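Gripper pads tearing and dropping things – glue or replace?

Posted in Robots & Automation by Ottó Pap
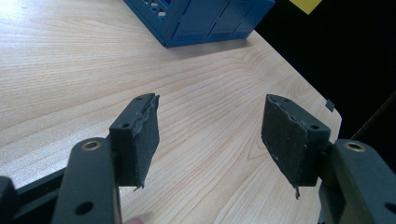 Both finger pads, torn along the top edge.

I have a hand-held gripper with black pads on the inside of each finger. The pads have started to come apart and it drops things it used to hold. On Thursday it let go of a 130 gram jar halfway to the bin. Strips hang off the lower corners and I keep finding black crumbs on the bench. I tried closing it harder and the tearing got worse. Can I glue the loose bits down, or do the pads have to come off?

Faltine
Take them off. Glue dries hard and you end up with a slick patch right where you need grip. Peel the old pad, scrape the block back to bare, wipe it with isopropyl and let it dry. Cut new pads from 2 mm rubber sheet and round the corners a little, as square ones catch and lift. Do both sides at the same time or it will close off-centre. Leave it clamped shut on a scrap of card for 30 minutes before you use it.
Also back off the closing force. If you were squeezing harder to make up for worn pads, that's probably what finished them. And keep it away from anything breakable until it's fixed.

drunero
mine did this too, used double sided tape and a bit of old bike tube. still going

Ashby
Check that the two blocks are sitting parallel when closed. If one is loose on its screw, the new pads will wear at the same edge – mine lasted until June and then went again.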